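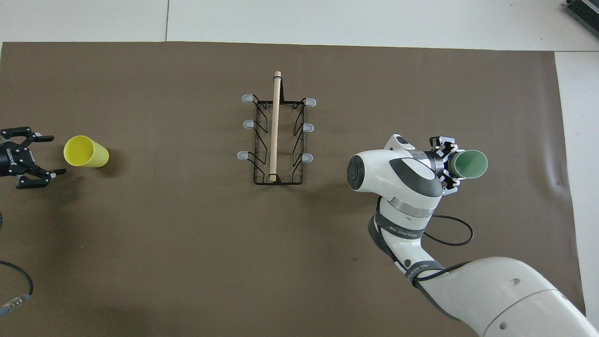
Pimmont Community Language School
Evening Classes Team

We run the evening program at Pimmont. Classes meet Monday through Thursday in the old Prantl building, on the second floor. We teach German, Dutch and Spanish to adults, most of whom come straight from work. Daytime classes and the children's program have their own pages.

The evening program was started by Stijn Hoekstra, who still teaches the beginner Dutch class and reads all the placement forms. He had been giving private lessons at his kitchen table and wanted a room with a blackboard. Cyrill Ortner joined two years later to teach German and now also looks after the schedule. If your class is moved or canceled, the email will come from him.

Each language is offered at 3 levels. Beginner assumes you know nothing at all. Intermediate is for people who can hold a short conversation and want to stop translating in their heads. The upper level is mostly reading and talking, with grammar taken up when someone asks for it. You can change levels in the first two weeks without paying again.
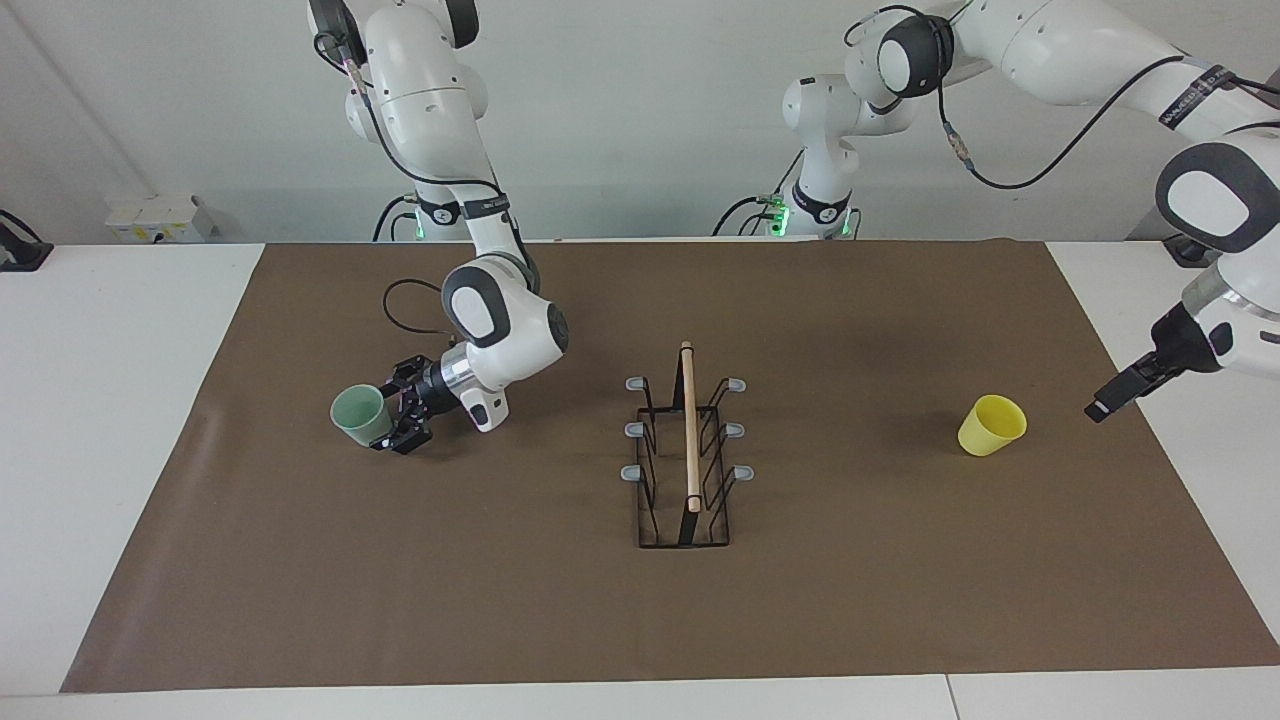 A term is 30 class hours and the fee is $200, books not included. You can pay in full or split it in two. The German classes use the Tundo course books, which you can buy at the front desk or find used. The Dutch and Spanish teachers hand out their own material.

We don't give exams. Some students go on to take an outside certificate, and Cyrill can tell you which test centers are closest and what the deadlines are. We do ask that you come regularly — a conversation class with half the people missing is hard on everyone else.

Fall registration closes Wed 19 August. Returning students keep their place if they write to us before then. The placement form takes ten minutes and can be filled out online or on paper at the office. We also hold an open evening every June, when you can sit in on any class for free.

The entrance is on the side street, next to the bike racks. The elevator works but is slow. The office is open from four until the last class ends, and the coffee machine on the landing takes coins only.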